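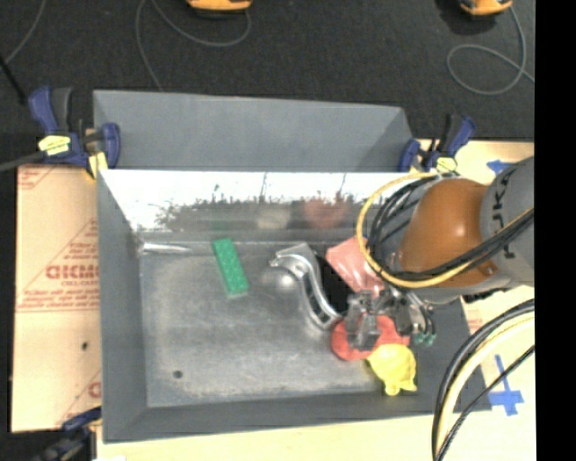 Gray bin with a red ball and a green toy brick.

Week 2 handout: Reading a "studies show" claim

Pemus, a sleep tea, says 53 percent of its drinkers "slept better." Better than what? The leaflet names no comparison group, and people who buy sleep tea tend to do it after a bad week. Bad weeks usually end by themselves.

The Kiltberg survey looks stronger, with 543 replies. I doubt it. Ask who was mailed and never wrote back. The appendix doesn't say.

Before May I want one page from each of you on a claim you half believe. Find the original source. A press release doesn't count, and neither does a chart with no axis labels.

Related handouts
Averages that hide things
The Benavides diet figures
Sikia: 14 days is a short trial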